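Two Arms, Two Hands
Inside the cell where Kallard collects its bimanual demonstrations

Most of the work of teaching a robot at Kallard is done sitting down. The operator takes a pair of leader arms, small unpowered copies of the machines in the cell, and moves them through the task. The follower arms reproduce the joint angles. Joint positions, gripper opening and camera images are written to disk together, and the resulting file is called an episode.

The company's current set, named Skarkinine, holds 2647 episodes. All of them involve two arms, and most involve an object that one gripper can't manage well: a lid, a folded cloth, a picture frame. The followers are supplied by Zilliveo and are modified in house, mainly at the fingertips.

Operators work in blocks of 31 episodes and then change over. The limit was set after the early recordings showed hesitation creeping in toward the end of longer blocks. A policy trained on those recordings learned the hesitation along with the task. It would stop above the object, wait, and sometimes never close the gripper. Trimming the pauses by software helped a little. Shorter blocks helped more.

Leader arms have one well-known weakness, the lack of force feedback. The operator judges contact by eye, and a stiff object held at two points will pass an error at one wrist straight to the other. Kallard's answer is procedural. The first gripper closes and holds still until the second has closed, and only then does either arm lift. Episodes that break this order are kept in a separate folder and used for training a failure detector.

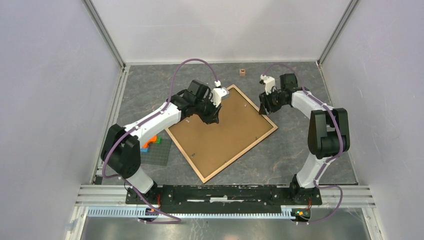
Frame handling is the task the team returns to whenever hardware changes. Starting poses are varied by hand between episodes, and a board turned to a diamond, with one corner toward the front rail, is harder than one lying square. The arms have to come in at its upper corners from opposite sides, and the long white links leave little space between them at the back. The cables need attention too. Each purple run loops up from the wrist before it follows the links down, and the slack has to allow for full wrist rotation.

A second site, Gumede, began recording in October with the same arm layout and 8 operators. Its episodes are scored separately for now. Two of its tasks use softer fingertips, and the grip values don't yet match Kallard's closely enough to be pooled.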